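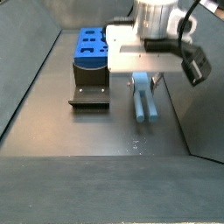

Figure 14.1 A block with recessed openings of different shapes on its top and front faces.

Chapter 14
Showing Holes, Slots and Notches

Up to this point the parts in this book have been mostly solid. You have drawn plates, brackets, wedges and stepped blocks, and the outside edges have told the reader nearly everything. Most parts are not like that. Material is removed from them so that a bolt can pass through, a tab can sit in place, or a cable can get out of a housing. This chapter is about drawing the places where the material is missing.

An opening needs three kinds of information. The reader has to know its shape and size, where it is on the face, and how deep it goes. A pictorial view gives a fair idea of the first two and very little about the third. Look at Figure 14.1 with a shop drawing in mind. You could sketch the outlines of the openings, but you could not write down a single depth with any confidence. An orthographic drawing has to supply that depth, either with hidden lines, with a section view, or with a note.

Before you start
You should be able to lay out three views of a simple part (Chapter 5) and place size dimensions without doubling them (Chapter 9). If hidden lines still give you trouble, go back over the bracket exercises at the end of Chapter 7. Section views are used near the end of this chapter, but the full treatment comes later and only the simplest kind is needed now.

Words used in this chapter
Through hole: a hole that passes all the way from one face to another.
Blind hole: a hole that stops inside the part. It always needs a depth.
Slot: an opening longer than it is wide. The ends may be square or rounded.
Notch: an opening that breaks through an edge, so that part of its outline is missing.
Pocket: a recess with a floor, usually wider than it is deep.
Datum: the edge, face or center line that dimensions are measured from.

Shops do not all use these words the same way. A pocket in one place is a recess in another, and some machinists call any square-ended slot a window if it goes through. If you are drawing for a shop you have not worked with, dimension the feature fully and let the name take second place.

14.1 Choosing the view
Draw an opening first in the view where its true shape appears. For a round hole that is the view in which it shows as a circle. For a rectangular slot it is the view in which you can see all four sides. Size and position dimensions go in that view whenever there is room. The depth goes in a neighboring view, or in a note attached with a leader.

When openings lie on two faces at right angles, no single view shows them all in true shape. The ones on the top face belong to the top view and the ones on the front face belong to the front view. In each view the other set appears as hidden lines, and the drawing can get crowded. Beginners often try to fix this by leaving some hidden lines out. Do that only when another view or a section already makes the feature clear, and never leave out half the lines of one opening.

14.2 Locating from a datum
Consider a flat cover plate made by Rinaldi, 340 mm long and 240 mm wide, with a row of slots near one long edge. Nazareno Benedetti, the drafter, first dimensioned the row as a chain: left edge to first slot, first slot to second, and so on across. Each distance carried its own tolerance. By the last slot the tolerances had added up, and plates that met every dimension on the sheet would not fit over the frame.

The revised drawing measured every slot from the left edge. The slots did not move on paper, and the tolerances stayed the same, but the error in one distance no longer passed to the next. This is called baseline dimensioning. Use it when several openings have to line up with features on a mating part. Chain dimensions are still useful where the gap between two neighboring openings matters more than their distance from the edge – a pair of holes for a hinge, for example.

14.3 Square corners and rounded corners
A rotating cutter leaves a radius in the inside corners of a pocket. A 14 mm cutter leaves a radius of at least 7 mm. If your drawing shows a sharp inside corner, the shop has to reach it some other way, with a broach, a file or electrical discharge machining, and each of these adds cost. Molded and printed parts follow different limits, but very sharp inside corners can be weak points there too.

Ask what goes into the opening. If it is a part with rounded corners, match them and give the radius on the drawing. If it is a part with square corners, a small relief cut at each corner of the pocket will often let it seat fully. Valter Loureiro's worked drawing of the Ovance latch, at the end of this section, shows both methods on one sheet.

Practice
Find a household object with at least three openings in it. A power strip, a cheese grater or a desk organizer will do. Sketch the face that shows the most openings in true shape, then mark one edge as your datum. Add the position dimensions in light pencil and leave the depths blank. You will fill them in after Section 14.4.

Last updated: March

Grallex Technical Readers | Contact the editors | Copyright Grallex, all rights reserved | Back to top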